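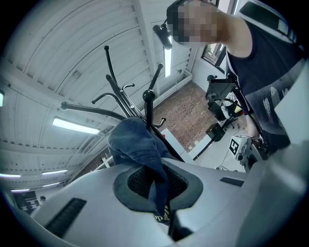
Quand a lieu la journée portes ouvertes de Benine ?

Le vendredi 26 mai 2023, de 10 h à 18 h, dans l'atelier de la rue Trastia. L'entrée est gratuite et se fait par la cour.

Faut-il s'inscrire ?

Pour la visite libre, non. Pour les démonstrations commentées, l'inscription se fait à l'accueil le jour même. Les groupes sont limités à 19 personnes.

Combien de temps dure une démonstration ?

Presque 60 minutes, questions comprises. Il y en a 5 dans la journée. La dernière est donnée en anglais.

Que montre-t-on pendant les démonstrations ?
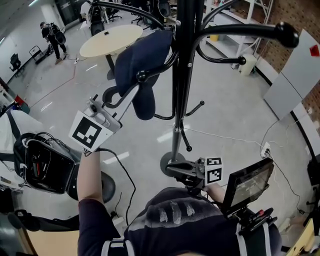 Le projet Katex porte sur les gestes du quotidien : ranger, plier, suspendre. L'opérateur porte un harnais et travaille avec une pince dans chaque main. Pour l'exercice du portemanteau, une casquette bleu marine est accrochée à l'une des branches, et le doigt de la pince gauche vient appuyer dessus pendant que l'autre pince reste plus bas, vers le pied. Les plaques imprimées en noir et blanc fixées sur les pinces servent à repérer leur position.

Peut-on essayer les pinces ?

Oui, à partir de 12 ans, après la démonstration. Prévoyez des manches courtes ou ajustées. Les sacs restent au vestiaire.

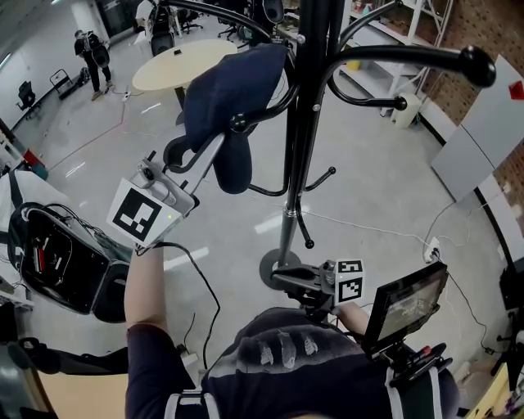 Exercice du portemanteau, une pince aux crochets, l'autre près du pied.

L'atelier est-il accessible en fauteuil roulant ?

Oui, tout se passe au rez-de-chaussée. Des câbles courent au sol dans la zone de démonstration : suivez le passage indiqué par l'équipe.

Comment venir ?

Arrêt Rey, ligne 2, puis cinq minutes à pied. Pas de stationnement visiteurs dans la cour.

Y aura-t-il une autre date ?

Une seconde journée est prévue en juin, réservée aux classes. Les demandes passent par le formulaire de contact.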